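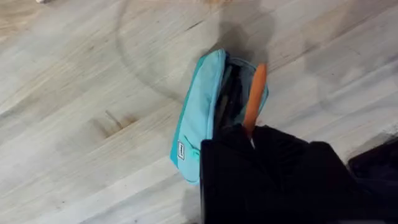

Miranda Fabric Pencil Case, Turquoise

Supplied by Festidier School and Office Goods
Item number: 778
Sold: singly, or in cartons of 15

Product Overview

The Miranda is a soft fabric pencil case intended for daily use by students and office staff. It is part of the Festidier range of desk and bag accessories and is offered to individual customers, schools and other institutions on the same terms of quality. The case has a zippered opening and a front flap panel, with a small label tag sewn onto the fabric. The turquoise version has slightly darker teal edges along the seams.

The case holds writing implements of ordinary length, including pens, pencils, markers and highlighters. It may be carried inside a school bag or briefcase, or kept on a desk. Contents are not included and must be ordered separately.

Construction

The body and front panel of the Miranda are made from woven polyester. The fabric is flexible and takes the form of its contents, and a lightly filled case can be placed in a narrow bag pocket without difficulty. Seams are stitched twice at both ends of the opening, where a case of this type receives the most strain. The zipper is a standard coil type and runs on a single metal slider.

Hard-sided cases are recommended for compasses, dividers and other drawing instruments with exposed points. The Miranda is not designed to protect such items or the user's hands from them. Customers who require a rigid case should refer to the Cumix line, which is listed separately.

Filling the Case

Long items should be placed in the case first, parallel to the zipper. Erasers, sharpeners and spare caps can then be added at either end. Customers are advised to close all markers firmly before storage, as permanent ink cannot be removed from the fabric by washing.

The zipper should close without force. When the case is overfilled, the slider may separate the teeth behind it. Should this occur, remove part of the contents, return the slider to the starting end and close the case again slowly. Repeated strain of this kind is treated as wear and is not covered by the guarantee.

Care Instructions

Empty the case completely and shake out any pencil shavings. Wipe the outside with a damp cloth and mild soap. For heavier soiling, the case may be washed by hand in cool water and hung open to dry. Do not machine wash, tumble dry, iron or bleach.

Pencil graphite is best brushed away before any water is applied. Water-based marker may fade after hand washing, although a full result cannot be promised. The turquoise dye may release a small amount of color at the first wash, and the case should be washed apart from light-colored items on that occasion.

The zipper may be treated from time to time with a small amount of plain candle wax. Oil and spray lubricants should not be used – they mark the fabric and may transfer to paper.

Orders for Schools and Institutions

Festidier supplies the Miranda to schools, libraries, training centers and public offices. Institutional customers may order by purchase order after opening an account. Orders are filled from the Gollthorpe warehouse in full cartons, and single cases are available through the regular catalog only.

The following conditions apply:

Orders below 400 cases are invoiced at the listed carton price.
Orders of 400 cases or more qualify for the first discount level.
Orders of 1,000 cases or more qualify for the second discount level and may be delivered in two parts.

Orders intended for the opening of the school year should be placed by the end of April. Later orders are accepted, but delivery before the first day of classes cannot be assured.

A printed name strip can be added to the inside of each case for an additional charge. Names must be submitted as a single typed list, with spelling checked by the ordering institution. Cases with name strips cannot be returned unless the strip or the case is faulty.

Color and Dye Variation

Each production lot is dyed separately, and small differences in shade may occur between lots. Institutions that require a uniform appearance should order the full amount at one time. Colors shown on a screen may also differ from the fabric itself. A fabric sample is available on written request.

Returns and Guarantee

Unused cases may be returned to the Gollthorpe warehouse within the period stated on the invoice. The case should be empty and clean. Return shipping is paid by the customer except where the goods arrived damaged or the wrong item was sent.

The stitching and zipper are guaranteed against faults in manufacture for one year from the date of delivery. Claims should include the invoice number and a short written account of the fault. Festidier will repair or replace the case at its own choice. Ink stains, cuts, fading from sunlight and damage from machine washing are excluded.

Product information last revised October 10, 2022. Earlier printed price lists for the Miranda are no longer valid.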